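The Long Life of a Black Shirt

Sanne Verbruggen has run the dye room at Wellow for ten years, and most of what comes through the door is black, or used to be. Shirts that have gone gray at the collar. Work pants with pale knees. One customer sends the same linen dress every April.

Redyeing nearly died out as a household habit. New clothes got cheap, and the boxes of powder dye moved to the bottom shelf. Wellow took in 162 pieces in its first year. Last year the number was 931, and the shop had to rent the unit next door for drying.

Black is the hardest color to keep. Most black cotton is dyed with a mix of colors, and they don't all leave at the same speed. That is why an old shirt can turn brown or green before it turns gray. Sunlight does some of the damage. Hot water and rubbing do the rest - a crowded dryer is rough on the surface of the cloth, and broken fibers scatter light and look pale.

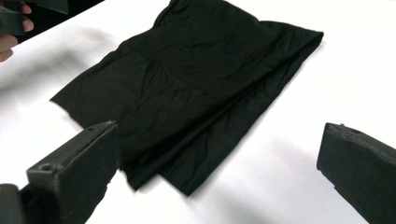 Can any faded garment be dyed black again?

Cotton, linen and rayon take new dye well, while polyester mostly refuses it at the temperatures a small shop can reach. Blends land in between. The thread in the seams is often polyester, so it stays whatever shade it was.

Verbruggen weighs each piece dry before it goes in the pot. A deep black needs far more dye than a navy or a red, and 500 grams of cloth is her usual batch. Stains have to come out first. Grease blocks the dye and leaves a mark that shows more than the old fading did.

At home, she tells people to wash black clothes inside out in cold water, with a short spin, and to dry them on a rack away from the window. Vinegar in the rinse is a popular tip. She has tried it and saw no difference.

Wellow takes drop-offs until noon. Wool has its own pot and a longer wait.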